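This website uses cookies to improve your visit. Accept all | Manage preferences

KETLOW RESIDENTS' ASSOCIATION
Minutes of the General Meeting held on 7th February in the Benine Room

1. Opening and apologies
The Chair opened the meeting and confirmed that a quorum was present. Apologies had been received from the Secretary and from the representative for Runon Street. The Deputy Secretary took the minutes.

2. Minutes of the previous meeting
The minutes were approved with one correction. Under the item on parking, "north lot" should read "south lot."

3. Heating in the shared building
The Chair reported that the boiler had been inspected by Gunnlaugsson, the contractor appointed last year. The inspection found a worn valve and a faulty timer. The contractor quoted $550 for both repairs, parts included. A member asked whether the timer could be left until summer. The Chair replied that the timer was the cause of the cold evenings in the reading room and that it would be better to carry out both repairs in one visit.
Resolved: that the quote be accepted and paid from the maintenance fund.

4. Winter clothing exchange
The Deputy Secretary presented a written report on the exchange, which was held in the Benine Room over two afternoons. The report noted that 72 households had taken part and that coats and children's boots had gone quickly. Adult knitwear was slower to move and a quantity remained at closing.

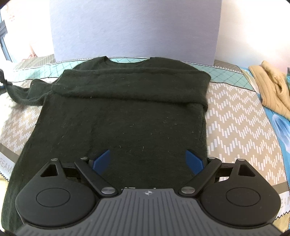 It was agreed that the remaining items should be offered first to the Runon Street shelter and then to the county thrift store. Members discussed whether the exchange should be held again in April with lighter clothing. Several spoke in favor. One member was concerned that donations had been left outside the door overnight, where rain had spoiled two bags, and asked that drop-off hours be posted clearly on the door and in the newsletter.
Resolved: that a spring exchange be held in April, with drop-off hours to be set by the Deputy Secretary.
Members were also asked to check knitwear for moth damage before donating, and to fold heavy items - hangers are in short supply and tend to stretch the shoulders. 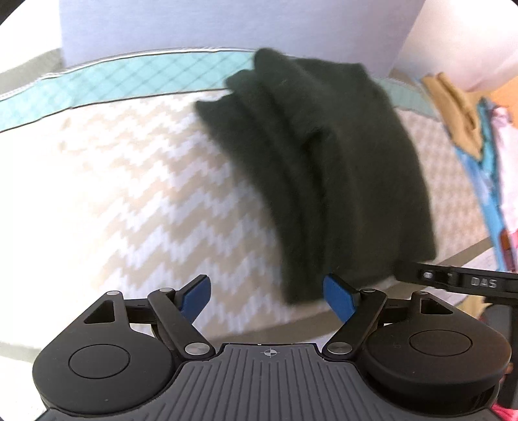
Dark green knitted garment, folded lengthwise.

5. Street lighting
The Chair had written to the county regarding the lamps along the footpath behind the building. The county acknowledged the letter but gave no date for the work. It was noted that 4 lamps were out at the time of writing and that residents had raised the matter twice before.
Action: the Chair to write again and to copy the letter to the district office.

6. Reading room hours
A proposal to keep the reading room open until 6 p.m. on weekdays was discussed. Members with school-age children supported the change. Others asked who would lock up. The proposal was deferred until a key holder could be found.

7. Other business
A member asked that the notice board be cleared of expired notices - the Chair agreed to see to it. There was no further business and the meeting was closed.

Next general meeting: April, date to be posted on the notice board.

Last updated: 7 days ago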